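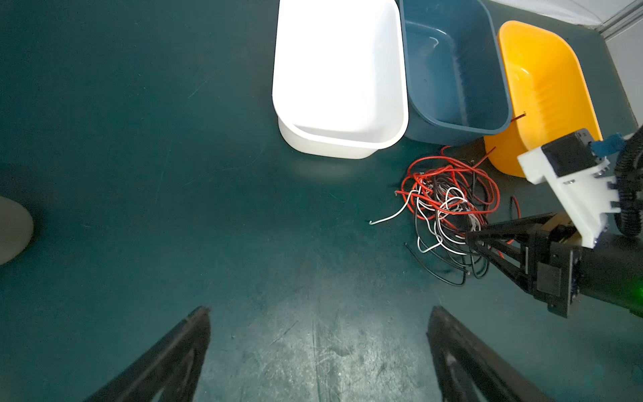 Wire Sorting at the Tivard Workshop

Last updated: October
Reading time: 2 minutes

My name is Donnie Cowie and I look after the electrical corner of our small repair workshop in Tivard. Every autumn we empty the wire drawer and sort what is inside. It is slow work, but I like it very much. 

The first photo, at the top of the page, has the three basins in their row: white, blue and yellow. The knot of red, white and black wires in front of them is a typical one. Shona Shearer says that such knots grow by themselves in the drawer, and I begin to believe her.

We have only a few rules. Pieces shorter than a hand go to scrap. Longer pieces are sorted by color first and by thickness later, when everybody has had tea. Hamish Baird keeps the list, and in his opinion we should throw away more than we do – I do not agree with him. Last year we bought 2 new rolls of red wire from Rotasari, and afterwards we found plenty of good red wire under the old plugs.

Red wire in the yellow basket, and a larger tangle of red and black still to be opened. Several ends are already stripped, so please take care with your fingers. The white cables are thicker and do not bend so easily, therefore I prefer to roll them separately.
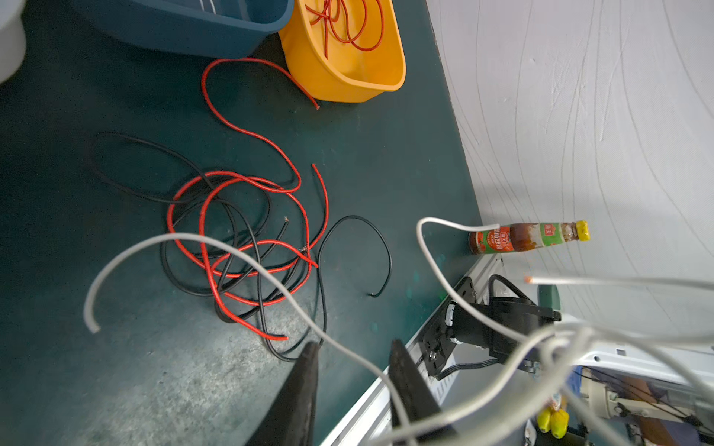 What is the best way to open a tangle without cutting it?

Find one free end and follow it back slowly, making the loops wider as you go. Do not pull hard, for a pulled loop becomes a tight knot. When the piece is free, wind it around your hand and close it with a small tie.

The next sorting evening is for plugs and switches. Beathag Baxter has the key, and the door is open from seven o'clock. Please bring your own side cutters if you have them, as ours are quite blunt.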